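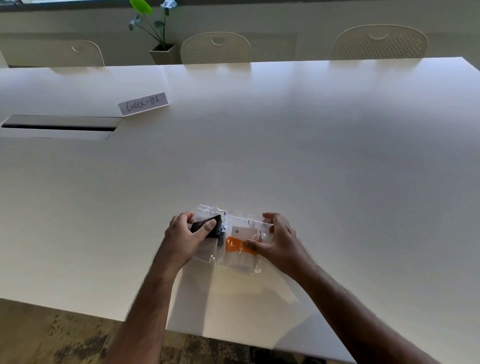
Grigoris Kalogeropoulos holds that a segmenter should first learn where one step of a task ends, and that the name of the step can wait. His remark is often repeated by users of Skiselov, and it explains much of how the program is built.

Skiselov is a software tool for dividing first-person video of hand work into steps, so that the steps can be used to train the planning part of a robot system. It was written at Fledisau, a small company for automation software, and is maintained by the same team. The program does not move any robot itself. It reads video and gives back a list of steps with a start, an end and a short label.

Background

Earlier tools at Fledisau cut the video at fixed times. This was simple, but a cut often fell in the middle of a grasp, and the planner then learned a step which had no clear goal. The first version of Skiselov replaced the fixed times with a signal from the hands. When both hands slow down and the contact with an object changes, the program proposes a cut. A person can accept it, move it or delete it.

The usual test material is the preparation of name badges for a check-in table. The parts are few, but the lanyards are soft and the bags are clear, and both are difficult for perception software.

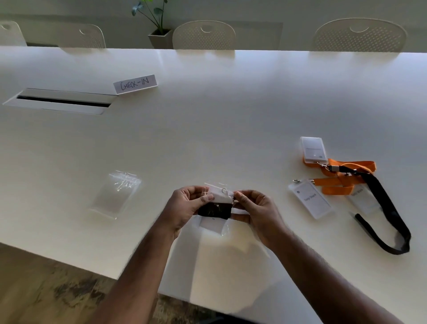
Method

The work is done in two passes. In the first pass a hand model gives the position of each hand and a contact score. In the second pass an object model, named Polishchuk inside the project, follows the objects which were near the hands. Its window is 6 seconds long by default, and it can be made longer for slow tasks.

Labels are chosen from a closed list of 40 verbs. The list was kept short on purpose, as annotators did not agree on finer words such as "pinch" and "squeeze". If no verb fits well, the step gets the label "other" and goes to manual review.

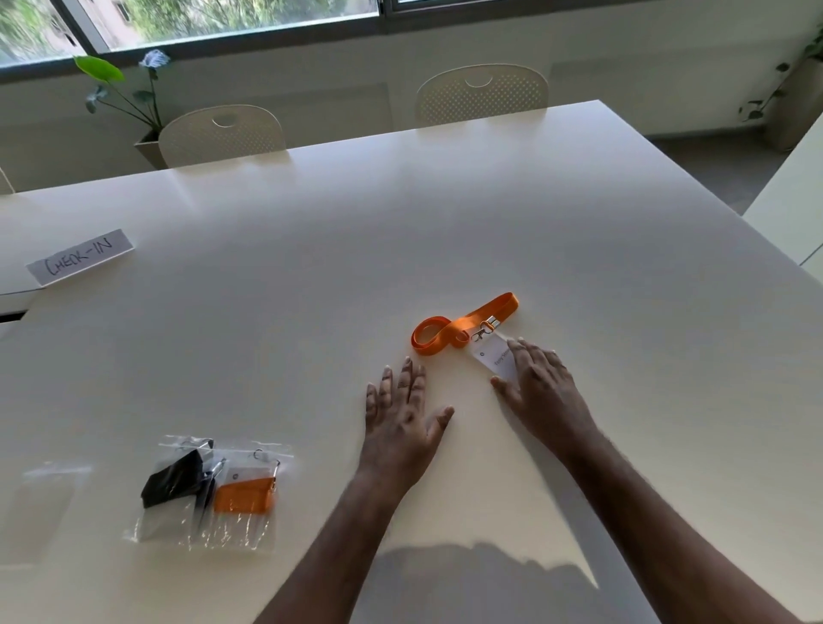

The end of a task is harder to find than its beginning. Skiselov has a rest state for this, and it is entered when the hands stay still for a set time. Hands with the palms down on the table are a typical candidate, but the position alone is not enough. The right palm can lie partly on a badge card, and a simple contact rule would read this as holding. For this reason the rule also asks for closed fingers or for movement of the object.

Limits

Clear bags remain the main source of error. An empty bag on a white table is often lost by the object model, and its track must then be joined again by hand. The export module, Eltel, supports only one camera at a time.

Related articles
Action segmentation
Hand tracking
Task planning (robotics)
Polishchuk (object model)

Shares: 100
Comments: 5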